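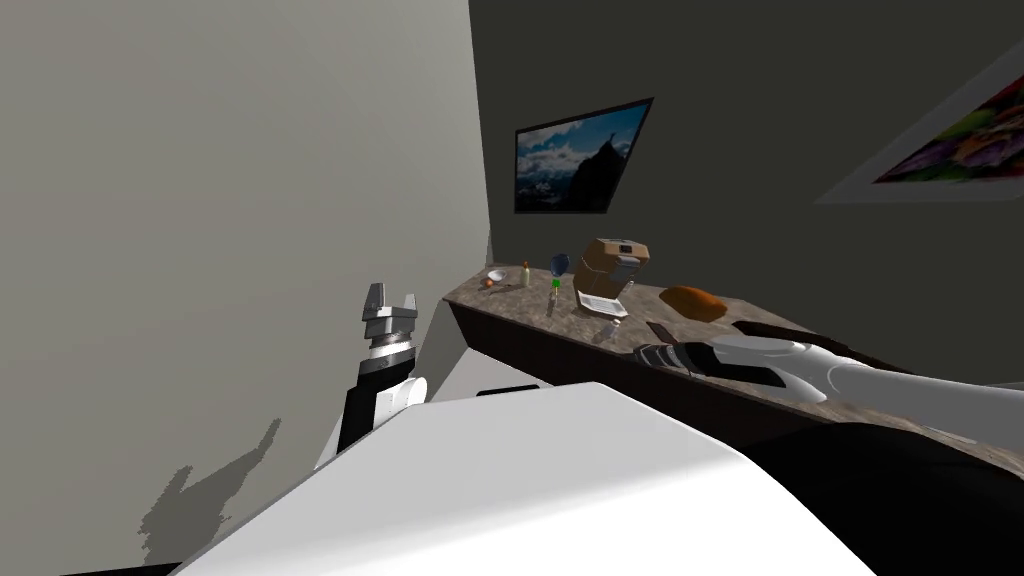 로봇 · 장비 도입 일기

2월 | 글쓴이 그릴라리 주방팀

드디어 예산 품의가 통과됐습니다!! 양팔 로봇으로 주방 조리대 정리를 시켜 보는 프로젝트(저희끼리는 Grilari라고 불러요)인데, 총액 2,000만 원입니다. 작은 팀치고는 큰돈이고 양팔 로봇치고는 꽤 빠듯한 돈이라, 어떻게 쪼갰는지 타래로 적어 둡니다. 비슷한 거 준비하는 분들 참고하시라고요.

결론부터 적으면 로봇은 안 삽니다. 빌려요. 일곱 주 대여에 1,145만 원. 시뮬레이션과 학습용 워크스테이션은 사고요, 그게 675만 원. 남는 180만 원으로 손끝 부품이랑 작업대랑 소모품을 다 해결해야 합니다. 네, 마지막 줄이 제일 떨립니다.

처음엔 당연히 살 생각이었어요. 견적을 세 군데 넣었는데 두 팔 달린 본체에 그리퍼 두 개까지 올리는 순간 예산의 몇 배가 나와서 팀 채팅방이 한참 조용했습니다. 중고도 봤습니다. 가격은 솔깃한데 제어기 보증이 끝난 물건이 대부분이고, 관절 하나 나가면 수리비가 본체값을 따라잡겠더라고요.

방향을 바꾼 건 Piret Vanags 씨 덕분이에요. 예전에 물류 쪽 프로젝트를 같이 했던 분인데 통화 중에 대뜸 물어보더라고요. “실물이 꼭 있어야만 할 수 있는 일이 며칠 치예요?” 대답을 못 했습니다. 그래서 그날 저녁 작업 목록을 전부 펼쳐 놓고 ‘실물 필요’와 ‘시뮬로 가능’으로 갈랐어요.

해 보니까 시뮬 쪽 목록이 훨씬 길었습니다. 팔이 조리대 안쪽까지 닿는지, 한 팔이 일할 때 다른 팔을 어디에 세워 둘지, 옆벽이랑 간섭이 있는지, 몸통을 조리대에 얼마나 붙일 수 있는지. 이건 전부 사기 전에, 빌리기도 전에 알 수 있는 것들이에요. 그것도 밤새 돌려 놓고 자면서요! (전기요금은 따로 계산했습니다)

그래서 주방부터 만들었습니다. 돌무늬 상판에 짙은 갈색 나무 하부장, 그 위에 빵 한 덩어리, 갈색 상자, 납작한 흰 쟁반, 작은 반투명 유리컵, 흰 그릇. 벽에는 산 풍경이 뜬 TV랑 알록달록한 그림도 걸었어요. 카메라로 물체를 찾게 하려면 배경이 너무 깨끗한 것도 곤란하다고 해서요. 덕분에 회의 때 화면 띄우면 분위기가 아주 좋습니다.

여기서 예산이랑 바로 연결되는 이야기. 물체 종류가 그리퍼 값을 정합니다. 빵은 세게 쥐면 찌그러지고, 유리컵은 약하게 쥐면 미끄러지고, 쟁반은 테두리가 낮아서 손끝이 밑으로 들어가야 해요. 이걸 다 하겠다고 하면 영업 담당자는 (친절하게) 제일 비싼 힘센서 달린 모델을 보여 줍니다. 저도 보고 반했습니다. 아직도 가끔 카탈로그 열어 봐요.

근데 저희한테 필요한 건 손끝 쪽이었어요. 그리퍼 본체는 대여품에 붙어 오는 평행 두 손가락 그대로 쓰고 끝에 씌우는 패드만 Pană에서 주문하기로 했습니다. 부드러운 거 한 쌍, 얇고 단단한 거 한 쌍, 예비 한 쌍씩. 패드 견적이 왔을 때 너무 싸서 동그라미가 빠진 줄 알고 다시 물어봤는데 맞대요. 만세!

대여처는 Drelmont로 정했습니다. 비교할 때 본 항목 남겨 둘게요. 월 단가보다 이쪽이 훨씬 차이가 컸어요.
- 왕복 운송비 포함인지
- 설치랑 첫 교육이 며칠인지
- 고장 났을 때 대체품이 오는지, 그동안 대여 기간이 멈추는지
- 보험 자기부담금
- 팔 모델 파일을 시뮬레이션용으로 미리 주는지

마지막 항목 별표 다섯 개입니다. 모델 파일을 계약 전에 주는 곳이 있고 납품할 때 주는 곳이 있는데, 납품 때 받으면 비싼 대여 기간을 파일 맞추는 데 써 버리게 돼요. Drelmont는 계약서 초안이랑 같이 보내 줬어요. 팔꿈치 한계각이 문서랑 파일이랑 달라서 물어봤더니 당일에 수정본이 왔고요. 이 답장 속도 보고 마음이 많이 기울었습니다.

제일 싼 곳은 따로 있었습니다. 총액만 보면 꽤 저렴했는데 운송비 별도, 포장재 보관은 고객 책임, 기사 방문은 건당 청구. 전부 더해서 다시 줄을 세우니까 순서가 바뀌었어요. 견적서 비교표 만드실 때 ‘별도’라고 적힌 칸은 꼭 숫자로 채워 달라고 하세요. 한 번 더 묻는 메일 쓰기 귀찮은 거 압니다, 저도 세 번 미뤘어요.

워크스테이션 675만 원에 대해. 팀 안에서도 말이 많았어요. 클라우드로 하면 되지 않냐는 의견이 있었고 일리 있습니다. 다만 저희는 프로젝트 끝나고도 시뮬레이션을 계속 돌릴 거라, 남는 장비에 돈을 쓰고 싶었어요. 로봇은 일곱 주 뒤에 떠나지만 얘는 책상 밑에 남으니까요. 그래픽카드에 제일 많이 쓰고 케이스는 제일 밋밋한 걸로 골랐습니다. (불빛 나오는 거 사고 싶었어요)

저장장치를 처음에 너무 작게 잡았던 건 반성합니다. 카메라 영상에 관절값에 실패한 시도까지 전부 남기면 용량이 무섭게 늘어요. 시험 삼아 하루치를 돌려 보고 바로 용량을 두 배로 고쳤습니다. 총액은 메모리를 한 단계 내려서 맞췄고요. 메모리는 나중에 꽂으면 되는데 날아간 기록은 못 꽂으니까…

공간 얘기도 해야죠. 장비값만 보다가 제일 크게 놓칠 뻔한 부분이에요. 양팔을 다 펼쳤을 때 폭이 생각보다 넓고, 저희 방은 한쪽이 바로 벽이거든요. 시뮬에서도 왼팔을 벽 가까이에 세워 놓고 오른팔만 조리대 위로 뻗는 자세를 정말 많이 봤습니다. 대기 자세 하나 정하는 게 이렇게 재밌을 일인가 싶었어요.

그리고 그 대기 자세가 돈을 아껴 줄 것 같습니다. 원래는 조리대를 벽에서 떼어 옮기려고 했고 그러면 전기 배선 공사가 따라와요. 왼팔을 접어 올려 두는 쪽으로 계획하면 시뮬상으로는 조리대를 안 옮겨도 됩니다. 물론 실물에서 다시 재 볼 거예요. 케이블이 있고 사람 지나다닐 길도 있고, 안전 구역 표시까지 하면 또 다를 수 있으니까요.

안전 쪽은 Zbigniew Jabłońska 씨한테 도면을 보내서 검토를 받았습니다. 빨간 글씨가 잔뜩 달려 왔는데 읽어 보니 다 맞는 말이라 기분 좋게 고쳤어요. 비상정지 버튼을 하나만 잡아 놨더니 “문 쪽에 서 있는 사람은 뭘 누릅니까?”라고 적혀 있더군요. 바로 하나 추가. 180만 원에서 또 빠져나갑니다.

그 180만 원을 지금 이렇게 나눠 놨어요. 손끝 패드, 비상정지 추가분, 바닥 테이프, 작업대 보강용 프레임, 소모품(주로 빵이랑 컵입니다. 컵은 깨질 걸로 보고 넉넉히 잡았어요). 예비비도 한 줄 있는데 금액이 귀여워서 여기엔 안 적을게요.

진짜 유리컵을 쓸지 플라스틱으로 갈지는 아직 토론 중입니다. 유리는 카메라로 보기가 까다로워서 재미있는 문제고, 그래서 저는 유리파예요. 청소 담당 순번을 짜는 동료는 플라스틱파고요. 첫 두 주는 플라스틱으로 가고 성적 봐서 바꾸는 안이 제일 유력합니다.

일곱 주 일정표도 붙여 둘게요.
1주차: 설치, 교육, 좌표 맞추기
2주차: 한 팔로 빵이랑 상자 옮기기
3주차: 쟁반. 한 팔로 되는지부터
4주차: 두 팔 같이 쓰기
5주차: 컵
6주차: 전부 섞어서 조리대 정리
7주차: 비워 둠

7주차를 비워 둔 게 이 표에서 제일 마음에 들어요! Piret 씨가 마지막 주에 일정 넣으면 혼난다고 했습니다. 앞에서 밀린 게 다 그리로 흘러올 거고, 반납 포장에만 하루가 든대요. 포장 상자는 버리지 말고 둘 자리도 미리 정해 두라고 해서 창고 한쪽을 비웠습니다.

대여 시작일을 언제로 잡을지도 꽤 고민했어요. 마음은 당장 내일인데, 시뮬에서 빵 집기가 안정적으로 돌기 전에는 부르지 않기로 팀 규칙을 정했습니다. 로봇이 와 있는데 저희가 코드 고치느라 세워 두면 하루하루가 돈이잖아요. 지금은 상자가 제일 잘되고, 쟁반은 아직 손가락이 테두리에서 자꾸 미끄러집니다.

질문 몇 개 미리 받은 것도 답합니다. “대여 후 구매 전환 되나요?” 된대요. 대여료 일부를 빼 주는 조건이 있는데, 비율은 계약마다 다르다고 해서 직접 물어보시는 게 정확합니다. 저희는 전환 조항을 넣기만 하고 쓸지는 6주차쯤 얘기하기로 했어요.

“팔 하나로 시작하면 안 되나요?” 되죠! 예산만 보면 그게 맞는 팀도 많을 거예요. 저희는 쟁반을 수평으로 드는 게 목표에 들어 있어서 두 팔로 갔습니다. 그게 없었으면 저도 한 팔로 빌려서 더 오래 썼을 것 같아요.

“비교표 공유해 주세요.” 업체별 금액은 견적 조건 때문에 못 올리고, 금액 칸을 비운 양식은 정리해서 올릴게요. 항목 이름이 지금 저만 알아보는 줄임말투성이라 조금만 기다려 주세요.

다음 타래는 설치 날에 쓰겠습니다. 문 폭은 재 놨는데 엘리베이터를 안 쟀다는 게 방금 생각나서 줄자 들고 나갑니다.

문의는 쪽지로 부탁드립니다 | © 그릴라리 주방팀 | 맨 위로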